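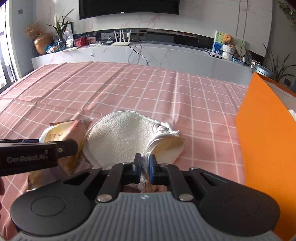 vilgot_ljungberg
We moved the soft goods sorting line at Jernberg to a mixed schedule in July. Operators now spend the first half of a shift on hand-held grippers and the second half checking what the automatic cell rejects. Rigid packs were never the problem. Fabric is, especially a piece with a gathered edge and a folded flap, where two upright fingertips close on a small pinch of material and the rest lies on the cloth. Rejects stand at 105 per 2,840 items. Has anyone else changed job grades after a change like this?

rgarg
Kettani did. Sorters became "cell operators", same pay band, more screen time. Wrist complaints went down and eye strain went up.

mleka
Same pay band is the issue. Picking the grasp point is skilled work. If the cell learns from it, grade it accordingly.

vilgot_ljungberg
Management's position is that squeezing a trigger needs no training.

mleka
Then ask them to do 100 items with a seam in each.

rgarg
Disagree in part. Our new starters reached rate on hand-helds in two shifts. Reject checking took far longer to learn, and I would grade that one up first.

youssra_c
Watch the quota too. Ours was 500 per shift before the change and was never revised for the half spent on rejects.

vilgot_ljungberg
Ours wasn't either. I'll raise it with the grading question.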